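The last orchard in Clullwood

The village of Clullwood once had more apple trees than people. A survey map kept in the parish hall shows orchards on both sides of the river and up the hill as far as the quarry. Most were grubbed up after the jam factory closed. One is left, behind the old school at Pinlow, and for most of the past 18 years it has been looked after by Archie Gunn.

Gunn was a bus driver before he retired. He had no training in fruit growing and says he learned by killing things. His first winter he pruned too hard and the trees threw up a thicket of thin shoots that gave him no fruit for two seasons. He still has the notebook in which he wrote down what he had done wrong.

"You take out the dead wood, then you stop and have your tea," he says. "Most of the damage gets done by folk who don't stop."

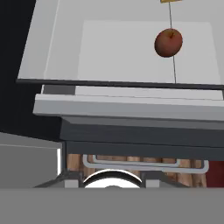
The orchard covers a little over an acre and slopes to the south-west. The soil is heavy at the bottom and thin at the top, so the same variety can ripen two weeks apart depending on the row. Gunn picks the top rows first. The fruit is sold at the school gate, and what doesn't sell goes to Usa Jitpraphai, who runs the bakery on the main street and takes anything that isn't rotten.

Jitpraphai came to Clullwood from Chiang Mai by way of Dundee. She had never cooked with sharp apples and at first found them hard to use. Now she makes a chutney with tamarind and dried chilli, and last autumn she sold 300 jars of it. She would like to make more, but the orchard can't supply her and she doesn't want to buy in.

The variety she likes best is one the village calls the Prollden. It is a late cooker with a thick skin, and it keeps until February if it is stored well. Elspeth McIver, who grew up in the schoolhouse, remembers them laid out in the loft on newspaper, none of them touching. Her mother sent her up the ladder to turn them and bring down any that had gone soft. The smell got into the bedding.

Whether the Prollden is a variety in its own right is still argued over. Ruaridh Dow, a nurseryman from the next valley, thinks it is a local name for something more common. He sent leaves away for testing and the result matched nothing on the list he was given, which settled the matter for Gunn but not for Dow.

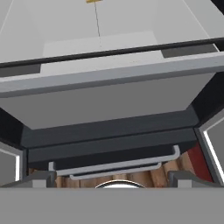
Dow has been grafting from the old trees all the same. He takes cuttings in the depth of winter, keeps them in damp sand and joins them to young rootstocks when the sap starts to move. Young trees need tying in, and he is fussy about what he uses. A thin dark line like the one shown against the grey is no good to him, as anything that narrow will bite into the bark once the stem thickens. He uses wide, soft ties and loosens them every summer.

Abundio Rosales has planted a dozen of Dow's trees on his field beside the MacRitchie road. He expects a first proper crop in four or five years. Until then he is running geese under them, and the geese, he says, are paying for the fence.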